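Nerncombe workshop notebook, chores thread
Morning, 9.40

Read the Vendstead brochure again over tea. It promises a machine that will "keep a desk in order" and quotes 500 hours of practice as though that settled it. Keep whose desk in order? Mine has a system, and I would not trust a new starter with it before they had spent a month watching me lose things.

My position for the record, seeing as I get asked every time somebody comes back from a trade show. Shop-floor work where the same part arrives the same way up: yes, has been fine for years. Sweeping an open floor: yes, if you pick up after yourself first, and then you've done half the job. Anything with a lead on it, or anything soft, or anything that lives in a slightly different place each day: no. I've yet to be shown otherwise on a desk I was allowed to mess up myself.

The telephone is my favourite test. Lifting a handset is easy enough. Putting it back so the line is properly closed is another matter, and you can't tell from across the room whether it's been done. My gran's was off the hook for most of one winter.
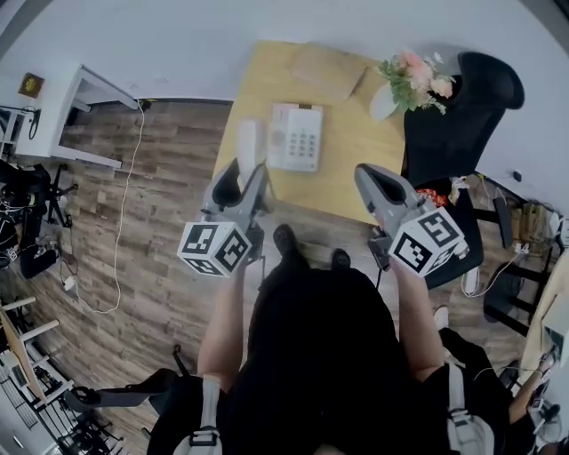

Nerncombe, November

Desk phone with the handset beside the keypad, flat cardboard box further back, vase of pink and white artificial flowers at the corner. Hand-held grippers, one per hand, marker cubes on both. I'd call that a fair desk. The flowers are what I'd worry about. Anyone reaching for the box with their mind on the box is going to find the vase with an elbow, and a machine has worse elbows than we do.

Things I want written down before the next argument:

Two fingers a side is fine for a handset. For a flat box lying on a flat top I have my doubts. You or I would get a nail under the edge, or slide it to the front of the desk and take it there. Try sliding first.

Vadell's note gives 90 per cent on "tidy desk" tasks. It doesn't say what counted as tidy. If a handset laid crooked on its cradle scored a pass, the figure is no use to me. Have asked. No reply yet.

Vakulenko's list runs to 2,000 chores, 965 of them marked done. Went through the first few pages and a lot of it is one chore with the object swapped. Cup to shelf, bowl to shelf, tin to shelf. I'd swap the lot for one decent go at a floor with cables across it.

Still to do: find out whether the Vendstead people will let us choose the desk. Write our own pass mark for the phone (line closed, checked by ringing it). Weigh the vase.

16.15. Vendstead say they would prefer to bring their own desk.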